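Progress report: the Maya calendar and farming project, second period

Hi Demetrio,

I know the form wants this in boxes, but you told me last time you'd rather read it as a letter, so a letter it is. The short version: the reading is ahead of plan, the translation checking is behind, and I've spent less than I asked for (I know!). The longer version follows, and I'm afraid it is longer.

When we set this up, I promised you a plain-language account of how the Maya of the Yucatán tied their ritual calendar to the planting year, and how much of that link comes from what people wrote down and how much from what later scholars wanted to see. I still think that's the right question. I've just gotten a lot more careful about the second half of it.

The calendar chapter is done in draft. It covers the 260-day count, the 365-day year of eighteen months of twenty days plus the five leftover days at the end, and the way the two counts mesh so that a given pairing comes back only after 52 years. I've rewritten the section on those five days three times now. The popular books love to say that everyone stayed home in terror. Landa's account does say people thought the days unlucky and avoided heavy or servile work, for fear something bad would happen to them, but it's a Spanish friar describing a religion he was busy stamping out, and I wanted readers to feel both of those things at once. I think the third version gets there. It's the one in the folder marked "use this," please ignore the others.

The rain chapter is where most of my time went, and it's the one I'm happiest with. Chaak turns up all over the surviving books, with his axe and that long, drooping nose, and the almanac pages set him in different places and directions on different days. I had planned two pages on this. I have nineteen. Trelley, who are doing the layout, have asked very politely whether it could be fewer, and yes, it could, but I'd like you to read the long one first.

My index cards now stand at 433, each with one passage, where it came from, and a note on who wrote it and when. Of those, 119 deal directly with planting, burning or clearing fields, and those are the ones the last two chapters will lean on. I had guessed at 200 when I wrote the proposal, so the farming material is thinner than I told you it would be. I'd rather say that now than have you find it out in the final draft. What it means in practice is that the chapter on the milpa will be shorter and will depend more on twentieth-century accounts of village ceremonies, with a good clear warning at the top that a rain ceremony recorded in the 1930s isn't a window straight back to Chichén Itzá. People keep things going, and they also change them, and four centuries of church feast days got mixed in along the way. 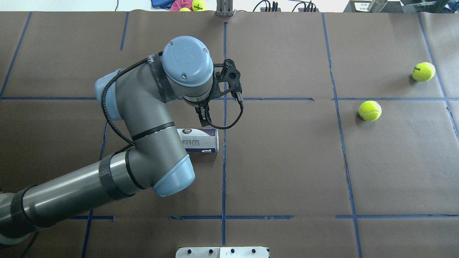

The bee chapter was a late idea and I should explain how it got in. I was going through the almanacs for rain and kept bumping into the bee pages of the Madrid Codex, which run on for a good stretch near the end of the book. The stingless bees of Yucatán were kept in hollow logs, and the honey went into drink for ceremonies as well as into trade. Landa mentions beekeepers holding a festival of their own. It all fits the theme so well that leaving it out would be silly – there's a work year there, and a ritual year laid over it, and real people trying to get a decent harvest out of both. It's four pages and I won't let it grow. (You may hold me to that.)

Now the part that's behind. The passages from the Books of Chilam Balam are in Yucatec Maya written in the Spanish alphabet, and I'm relying on published translations, which disagree with each other in ways that matter. One line that I'd built half a page on is a prophecy of drought in one English version and something closer to a complaint about taxes in another. I don't read the language well enough to pick a winner. The plan was to have the key passages checked over the summer, but the reader I'd lined up through Rozīte had to drop out, and it took until October to agree on a replacement. She has the first batch now. I've moved the due date for that piece back by two months on the attached schedule, and I've marked in the draft every sentence that hangs on her answer, so nothing will slip through as settled when it isn't.

The maps are fine. Burnov sent proofs of all 4 and I had only small complaints: Mayapán had wandered a little too far east, and one of the rivers was on a map of northern Yucatán, where there really aren't any on the surface to speak of. That gave me a nice excuse to add a paragraph about cenotes, and how much it matters to a rain god's following that the water is all underground.

Money. I've drawn down less than planned, mostly from travel. The library at Zendunmont let me work from their facsimiles over two long visits instead of the four I'd budgeted, and they waived the copying charge for anything I only needed for notes. I'd like to move what's left of the travel line over to translation, where it will be badly needed if the second batch turns out as knotty as the first. That needs your signature, and the form is attached with the amounts filled in.

A few things I'd love your opinion on when you've had a look at the drafts. Do you want Maya spellings in the modern style all the way through (Chaak, Itzamnaaj), or the older ones that your readers may have met in museums? I've gone modern with the older form in brackets the first time, but it does get crowded in places. And are you comfortable with a full page on Landa's burning of the books at Maní? I think we need it, because the reader ought to know why I keep going back to the same few manuscripts. My first reader found it a gloomy way to open, so I've tried it as the start of chapter two as well, and both versions are in the folder.

Between now and the next report I'll finish the milpa chapter, cut the rain chapter down to something Trelley can live with, and start on the captions. Call me any morning before ten if you want to talk about the travel money, and please send the spelling decision first if you only have time for one thing.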